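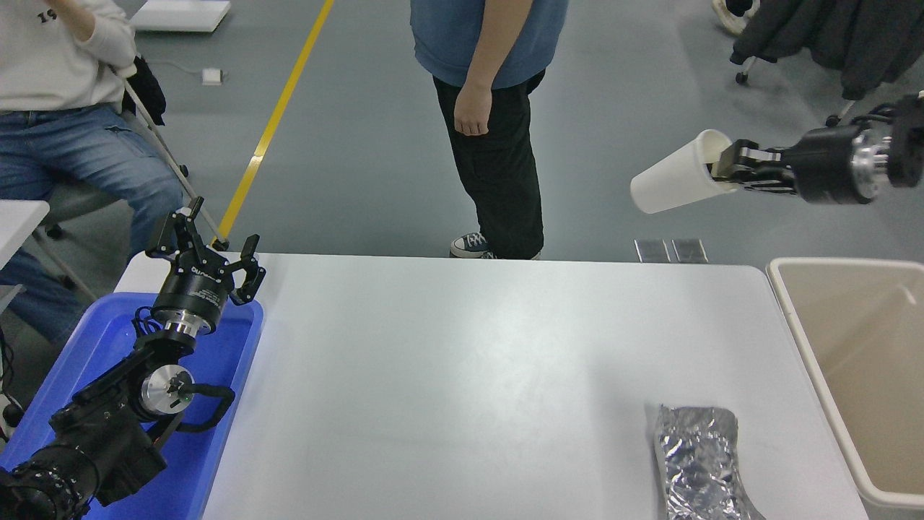 A white work table with a blue tray at the left.

Notes on Keeping a Household Inventory

In September I completed the first full inventory of the contents of our home. The exercise was prompted by a renewal letter from our insurer, Lemura, which asked policyholders to confirm that the insured value of their belongings remained accurate. Ours had been set when we moved in and had not been reviewed. The following is a record of the method adopted, the difficulties met, and the practices that will be kept in future years.

Scope

The inventory covers all movable property in the apartment and in the storage unit we rent on Iseck Road. It excludes food, cleaning supplies, and anything with a replacement cost under five dollars. Built-in cabinets and light fixtures belong to the building and were left out. Items on loan from relatives were entered in a separate section, with the name of the owner, so that they would not be claimed by mistake.

The finished list contains 752 entries. Many of these are groups. Dinner plates are a single entry, as are bath towels. Books were at first entered one by one, and this was abandoned on the second evening. They are now listed by shelf, with a separate line for any volume worth more than 70 dollars.

Method

Each room was assigned a letter and each storage place within it a number. The hall closet is therefore D2, and the drawer under the oven is B7. Work proceeded clockwise from the door of each room. Every cupboard was emptied in full before anything was written down, a step that I would urge others to follow. Items at the back of a deep cupboard are easily missed, and they are often the ones for which no receipt exists.

For each entry the following details were recorded:

Location code
Plain name of the item
Maker and model, where marked
Year of purchase, or the best estimate
Price paid, if known
Present cost of replacement
Whether a receipt is held

The column for replacement cost required the most time. I had assumed that the price paid would serve as a fair guide, and for furniture this was broadly true. For winter coats, cookware, and bedding it was not. A wool coat for which I paid less than a hundred dollars would now cost more than double that sum. The total for clothing was accordingly much higher than the figure given to the insurer.

My neighbor Zeeshan Janjua, who had completed a similar list after a burst pipe, was kind enough to review the format. On his advice a column was added for serial numbers. He had been asked for them during his own claim and had been able to supply only two. I have since copied 19 serial numbers onto the list, including those of the sewing machine, the refrigerator, and both bicycles.

Difficulties

Three boxes in the storage unit had no labels and had not been opened since the move. One held curtains cut for windows we no longer have. These have been given away. Another held a complete set of fondue forks, of which neither member of this household has any memory.

Jewelry and inherited objects presented a further problem. I do not consider myself able to value my grandmother's clock, and the online prices varied too widely to be of use. It was taken to Soomro, a repair and appraisal shop near the station, where a written valuation was prepared for 74 dollars. The fee seemed reasonable. The insurer accepts such a document for five years.

Receipts were the weakest part of the record. Paper ones printed before a certain date had faded until they could not be read. Email receipts proved more durable – although a number were tied to an old account, and access to it took most of an afternoon to restore.

Storage of the List

The inventory is kept as a plain spreadsheet. A printed copy is held by my friend Ho-yin Yu, in whose filing cabinet it sits with our spare keys. I considered Kaveo, a paid service that stores household records, and decided against a further monthly charge. A copy outside the home is essential all the same. A list that burns with the furniture will not support a claim.

Revision

The list will be reviewed each September, before the renewal falls due. Purchases above 70 dollars will be entered in the week they are made, and items sold or given away will be struck out with the month noted. The kitchen will be checked first next year, as its contents change most often.

The insured value has now been raised. The storage unit is covered under a separate clause, and I am waiting for Lemura to confirm its limit in writing.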